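**Play kitchen corner opens at the Druvmont toy library**

26 March 2022

I stopped by the toy library on Hirose Street this morning and the new play kitchen corner is finally open! If you have a kid who likes to "make dinner" while you're trying to make dinner, go and take a look. It's free for members, it's right past the front desk, and you can borrow most of it for up to 3 weeks at a time.

The collection is up to 992 toys now, and the food sets were the thing parents kept asking for. Jaruwan Prasertsri, who runs the lending desk, told me the money came from last September's bake sale, which brought in $561 – a lot of cupcakes for a town our size.
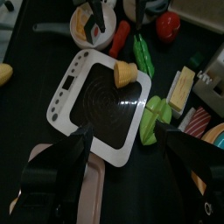
**Somkiat Chareonsuk**
*Neighborhood reporter, Prorkirbridge Post*

My favorite piece has to be the little induction cooktop. It's got the white frame, the black top with rings printed on it, and a strip of round buttons down one side (my niece would press those until bedtime). There's yellow corn to cook on it, plus green vegetables, a gray-handled pan, a pink tray and a white bowl with a piece of sushi in it. Corn and sushi – I've eaten worse.

Food sets go out in a drawstring bag with a checklist tied on, so please go over the list at home before you bring one back. Small pieces love to hide under car seats. Lost one? Tell Jaruwan at the desk and she'll note it on the card. There's no fine the first time.

The library is open mornings from nine to noon, and you can sign up for a card at the desk.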